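24/06/2026
By a staff reporter

Bristow opened its domestic handling laboratory to visitors this week, with a working demonstration of its two-armed household robot at the Killport site. Places were capped at 30, and visitors went through in groups of four.

The session dealt with clothing and bedding in a furnished bedroom. Soft goods remain difficult for automated handling, as a garment has no fixed shape and each grasp alters the next one. Staff explained how the robot combines a wide view of the room with a close view at the gripper. 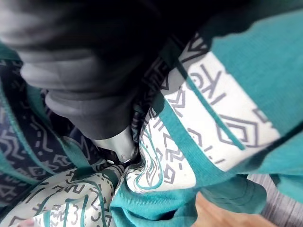
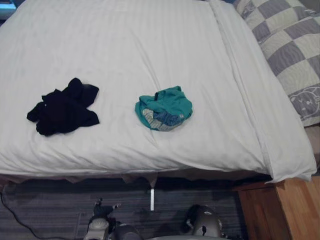
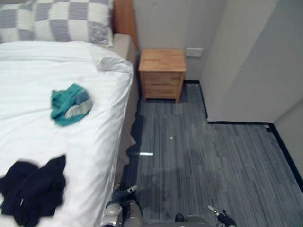
The control software, named Fu, selects a grasp point from the current views and revises it as the fingers close. Bristow has set a target of 200 consecutive garment grasps without operator input. The present test series stops at 100.

Questions from visitors centred on speed, noise and the cost of replacement fingertips. Bristow gave no price and said cycle times would be published with the test results in August.

A second open day is planned for the company's Bovholm workshop, where the program will cover folding and drawer storage. Registration is free, but closed footwear is required on the workshop floor.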